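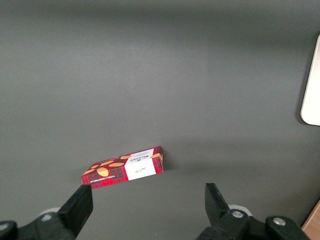

Gudstead Matte Worktop Coating, Dark Gray

Two-part water-based coating for tabletops, benches and counters in dry indoor rooms. Dries to a flat, non-glare finish. Made by Bovow and sold through Batmont trade counters.

Specification
Finish: matte
Pack size: 5 liters (base and hardener supplied together)
Coverage: 8 square meters per liter, per coat, on sealed board
Coats: two
Recoat time: 5 hours
Working life after mixing: 20 minutes
Application: short-pile roller or flat brush
Cleanup: water, before the coating sets

Surface preparation
Remove wax, polish and loose paint. Sand bare wood with the grain and wipe off the dust with a damp cloth. Fill screw holes and dents before the first coat, as the flat finish does not hide them. Oily woods need one coat of Bukhari Clear Sealer first. Previously varnished tops can be coated directly once they have been sanded dull all over.

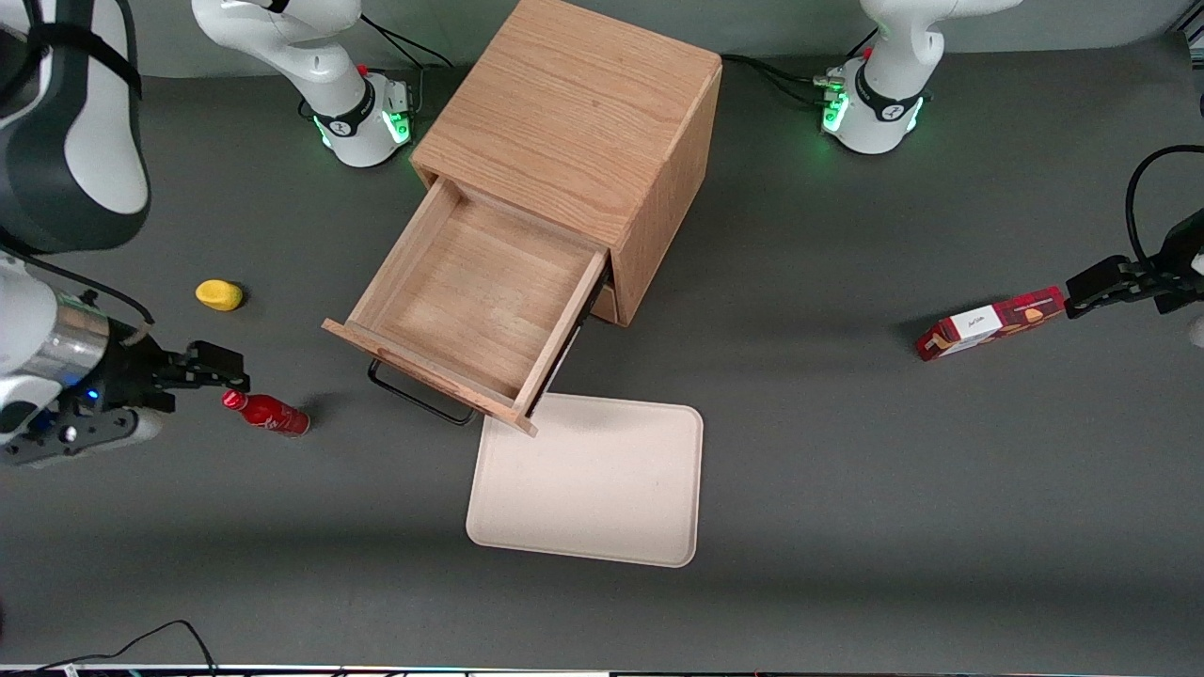
Mixing and use
Stir the base from the bottom of the can. Add the hardener slowly and keep stirring until no streaks remain. Mix only what can be rolled out within the working life. Do not thin the first coat. The second coat may be thinned with a little clean water if the roller drags.

Work from one end to the other and keep a wet edge. Rolling back over a section that has started to set leaves shiny patches, and these can only be removed by sanding and recoating.

Care
Wipe with a soft cloth and mild soap. Do not use scouring pads or wax polish, both of which raise the sheen. Small scratches can be touched in with a fine brush.

Limits
Not for floors, outdoor furniture or surfaces in regular contact with standing water. Not suitable for direct contact with unwrapped food. Hot pans will mark the surface.

Storage
Keep both cans upright and tightly closed. Protect from frost. Discard any hardener that has turned cloudy.

Technical questions, including test panels and color matching to older batches, go to Zeeshan Naqvi at the Batmont trade desk. Please have the batch code from the lid ready.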